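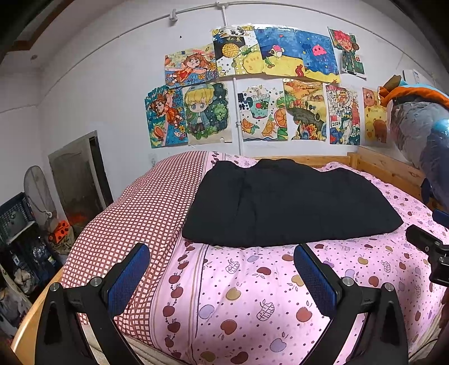
Progress report to Kiltel, 5 February 2019
Prepared by Kerubo Kaijage, Zusow project

Since November we have recorded 2371 examples of handling cloth in homes. After checking, 2015 target was changed to 2000 by agreement with Brian Kariuki, and 1015 examples are now accepted.

The main reason for rejection is a late start of the recording — the first grasp is missing. We have written a new instruction for the collectors and 12 of them have already received it.

Dark garments on patterned bedding remain difficult for the model. We ask to keep this task in the plan for the next period.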